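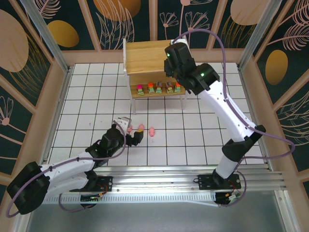

4.2 What the student logs can and cannot support

Success rates in student robotics projects are usually reported by the students who built the system, and we see little reason to take them at face value. The Driddale course is no exception. Teams taking the course wrote up a sorting-and-shelving exercise on a shared two-arm cell, and the summary sheet gives 81 percent of trials as passed. Our first difficulty is with the word "passed." In the layout of Figure 3, the toy vehicles already stand in a row on the lower shelf, and the pigs are on the tiles in front of it, two of them close together under the left gripper. A pass could mean that a pig was lifted, that it was lifted without its neighbor, or that it ended up on the shelf. The teams used all of these at one time or another, and the log has a single column for the result.

The pair of pigs matters more than the course handout admits. A gripper coming down over two objects that nearly touch has a different problem from one coming down over an object by itself, and the third pig is by itself. Pooling the two cases flatters any method that does well on the easy one. We asked for the trials to be split by target and were told that target identity had been recorded only from May onward, after most of the work was done.

Nor do we find much support for the claim that the teams' controller, Mahuika, "coordinates" the arms. Both arms ride on one rail, and the students' report treats their being active in the same trial as evidence of joint planning. It is equally consistent with two independent scripts started together. The Storkton group made a similar claim for its club entry and withdrew it when the timing files were examined. Driddale kept no timing files for either arm.

Figure 3. Driddale cell during the shelving exercise. The left gripper is at the pigs while the right one is held over the top of the shelf.
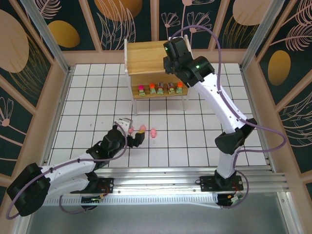
4.3 Rescoring

We rescored the exercise under a stricter rule. A trial counts only if the named target ends on the named surface and no other object has been displaced. Two raters worked from the recordings without seeing the students' marks. They disagreed on 9 trials, nearly all of them involving contact between neighboring pigs, and we dropped those instead of settling them by discussion.

The Tellavon toolkit, which the course supplies, advertises more than 1,000 practice runs as a sufficient basis for comparing student methods. We doubt this. Runs made on one cell, with the same toys and much the same starting layout, are not independent in any useful sense, and adding to their number does little for the comparison. Until the layouts are varied and the starting positions logged, we would treat rankings between teams as unproven, including the ranking used to award the course prize.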